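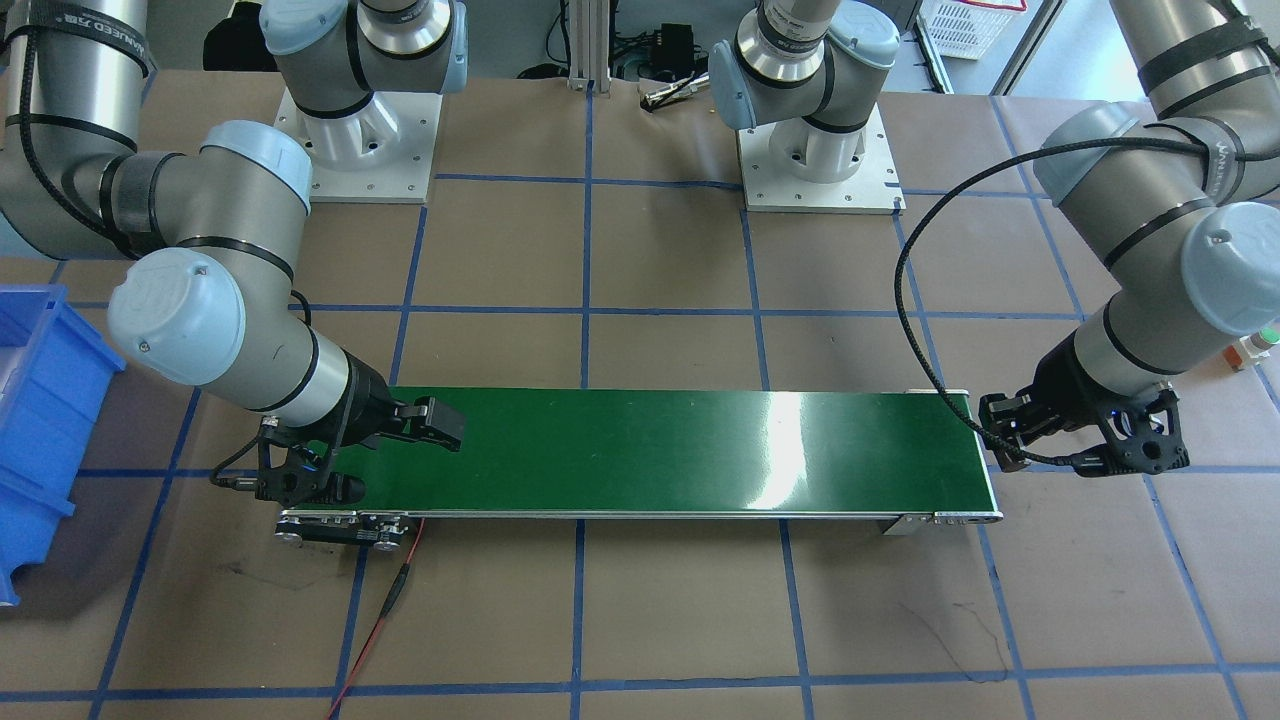
A belt, Tamsin Paewai objected in the margin of an early draft of this article, is one part of the thing, and calling the whole assembly a belt is like calling a bicycle a chain. The objection is sound and has been ignored by nearly everyone who buys, sells, cleans or trips over one. In this article "bench conveyor" means the full assembly and "belt" means the loop of material that goes around it.

Bench conveyor

A bench conveyor (also tabletop conveyor, mini conveyor, or, in catalogs with ambitions, compact transfer solution) is a short, narrow belt conveyor meant to stand on a table or a low frame. It carries light objects from one end to the other, a distance most people could cover by reaching. Bench conveyors are used in packing rooms, small print shops, school workshops and laboratories, and wherever a job has been broken into steps and the steps have been placed slightly too far apart.

Name

Trade usage is unsettled. Kumier lists its machines as "line modules" and McPhee as "tables, moving," an entry that sits between "tables, folding" and "tables, repair of." The Zuka catalog uses "bench conveyor" on the cover and four other terms inside. Workshop staff tend to say "the belt," and will go on saying it after being corrected.

Construction

The usual bench conveyor has two side rails, a flat bed between them, a roller at each end and an endless belt stretched over the lot. The rails are commonly extruded aluminum, which is light, does not need paint and can be cut to length by anyone with a suitable saw. Many extrusions have a slot along the outer face for attaching guides, sensors and brackets. In older installations the slot also holds crumbs.

The bed is a sheet of metal or smooth board over which the belt slides. Larger conveyors may carry the belt on a row of rollers, but over a short distance and with light goods a sliding bed is cheaper and quieter. It also wears the underside of the belt, a process so gradual that it is normally discovered by the person who did not buy the machine.

One roller is driven and the other is there for the ride, and is called the idler or tail roller. The motor may be slung underneath, fixed to the side or built into the drive roller itself. A side motor is the easiest to reach. It is also the easiest to catch with a sleeve or a hip, so makers offer it on either side and purchasers choose the wrong one.

Belt material and color

Light belts are generally a woven fabric coated with PVC or polyurethane. The top coat may be glossy, matte or textured. Glossy tops wipe clean easily and let goods slide a little when they meet a stop. Textured tops grip better and hold dirt with the same enthusiasm.

Green, from mid to very dark, is so common on general-purpose PVC belts that many users suppose there is a rule. There is no such rule. White and blue are preferred for food, the blue on the grounds that very little food is blue and a stray scrap of belt can be spotted. Black is chosen for hiding marks. The case for green is mostly that the supplier has it in stock, and Lok-yiu Sin's note on the subject, the longest in the reference list, reaches the same view after 93 pages.

The two ends of the belt are joined by a splice. In a finger splice, the ends are cut into matching zigzags and fused under heat and pressure, leaving a joint that passes over small rollers without a bump. Metal lacing can be fitted with hand tools and replaced in minutes. It ticks once per lap for the rest of its life.

Tracking

Tracking is the business of keeping the belt in the middle. A belt left to itself moves sideways toward whichever edge it has been given a reason to prefer, such as a roller out of square, a crooked splice or a bench with one short leg. Drive rollers are often slightly fatter at the center than at the ends, a shape known as a crown, which steers the belt back toward the middle.

Fine adjustment is made at the tail with a pair of screws, one on each side. The standard advice is to turn one screw by a small amount, let the belt run several laps, and look again. The standard practice is to turn both screws, in both directions, while someone else says it was better before. The Kunon handbook gives tracking 2 paragraphs and then 80 pages of warranty conditions, the first of which concerns the screws.

Tension is set with the same screws, so a correction to one disturbs the other. Too little tension and the drive roller slips under a stationary belt. Too much loads the bearings and stretches the fabric, and the belt becomes loose again on a higher setting.

Use

Goods are placed at the infeed end and removed at the discharge end. On reversible models these change places at the flick of a switch, and labels reading IN and OUT should be applied with that in mind.

Speed is fixed or set by a dial. A beginner's first choice is almost always too fast. The limit on most benches is the rate at which things can be taken off, and objects not taken off in time continue in the direction they were going, over the end roller and down. End stops, trays and light sensors exist for this reason. So do cardboard boxes, which remain the most widely used discharge equipment.

Cleaning and storage

Coated belts are wiped with a damp cloth and mild soap, with the machine switched off and unplugged. Wiping a moving belt by holding a cloth against it looks efficient and is forbidden in every manual, as the cloth and the hand share a destination. Strong solvents can stiffen PVC and lift the splice.

For long storage the tension is backed off, which keeps the belt from taking a set around the rollers. The position of the screws should be noted first. It seldom is.

See also

Roller table
Lazy Susan
Chute
Splice (belting)

References

Paewai, Tamsin. Parts and Wholes in Workshop English, p. 215.
Sin, Lok-yiu. A Note on Green. Revised January.
Kunon Bench Handbook, section on tracking, both paragraphs.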